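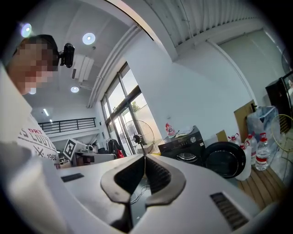 Tops of things: the upstairs room at Skisamthorpe
November
By the Staltby house notes

The page for this month is about flat surfaces. Every home has a few that were never meant for storage and get used for it all the same: the lid of a chest freezer, the window ledge on the stairs, the top of whichever appliance stands at a handy height. The pictures come from the upstairs room at Skisamthorpe, which has daylight from a tall window and a high white ceiling with air conditioning, and which stays drier than the rooms below it. Linen that has been folded there tends to stay there until it is wanted.

We moved the ironing up in spring, along with the spare towels. Before that the towels were kept in a cupboard on the ground floor that shared a wall with the outside tap, and they always smelled slightly of the cupboard. The move took an afternoon. Finding a place for everything has taken a good deal longer, and the list at the foot of the page shows what is still left.

The rule for the upstairs room is that anything left on a surface has to be folded or standing up. Heaps go back downstairs. It was brought in after the Akl trolley arrived, because the trolley has seven shallow trays and for a month all seven were full of single socks and phone chargers. The trolley now lives on the landing and holds cleaning cloths, pegs and the sewing tin. It cost 49 pounds with the castors and has been worth having, though the bottom tray catches on the edge of the rug.

Towels are folded in thirds lengthways, then in half, then in half again. A bath towel done like this comes out as a squarish block that will sit on most things without hanging over the front. Hand towels and tea towels are folded the same way with one fewer turn. The thicker piece goes at the bottom of any pile and the thinner one on top. 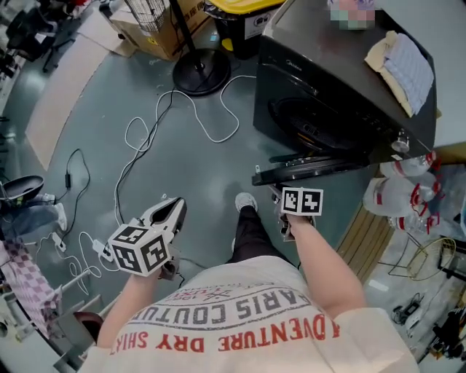 How many towels can sit on top of an appliance before it is too many?

Two folded pieces is the number we keep to. A taller pile leans when the door is opened and shut, and it may cover a vent if the appliance has one in the top or at the back. Check the booklet first, as some makers want the top left clear while the thing is running.

The two pieces in the picture are a beige towel underneath and a white and light blue patterned cloth over it. The floor fan stands on the same side of the room. A round base like that one takes up less floor than the old box fan did, and it is easier to sweep past.

Floors come next, as people have asked. The one upstairs is a grey-green that shows lint more than mud. It is swept in the evening and mopped when it needs it, with plain warm water and a small squirt of washing-up liquid. Stronger cleaners left a film that picked up footprints. If you are folding on your feet, wear shoes you don't mind sweeping under; white soles carry fluff from one end of the room to the other.

Glossy black fronts need a word too. They look smart in the shop and show every fingerprint at home. A barely damp cotton cloth wiped in one direction, followed by a dry one, does the job. Paper towel leaves bits. We tried the Uketti glass cloths for a few weeks and they were good on the round door window and no better than an old pillowcase on anything else. Trays and drawers should be pushed back in before you wipe round them, or you end up cleaning the same edge twice.
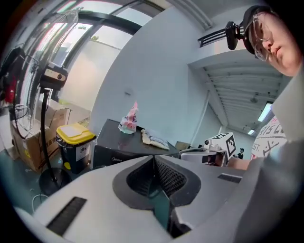
Paper bags are the thing most often left out of tidying advice, and they cause as much clutter as anything. They come in with shopping, they are too good to throw away, and they end up wedged between the wall and the nearest cabinet. Ours are sorted on the first of the month. Stiff ones with handles are kept flat under the ironing board cover, thin ones go in the recycling, and any that still have something in them are left upright where they can be seen. The pink and white one has been given a spot on top of the appliance next to the folded white cloth, and although it is well crumpled it still stands up by itself. Small cardboard boxes like the brown one further along are handier for odds and ends, as they keep their shape and can be labelled on the side.

Things still to do in the upstairs room:

A hook for the ironing board, so that it stops sliding down behind the door.
A proper lid for the peg tin.
Felt pads for the feet of the folding table.
Somewhere for the winter blankets. The chest on the landing holds the thin ones only, and the thick pair is on a chair for the time being.
A blind for the tall window. The tree outside gives some shade in summer and less from now on, and coloured towels fade if they are left in the sun for a season.

The earlier Skisamthorpe pages covered the larder and the boot shelf. The next one will be on drawers, including the deep one in the Staltby kitchen that jams when the weather turns damp.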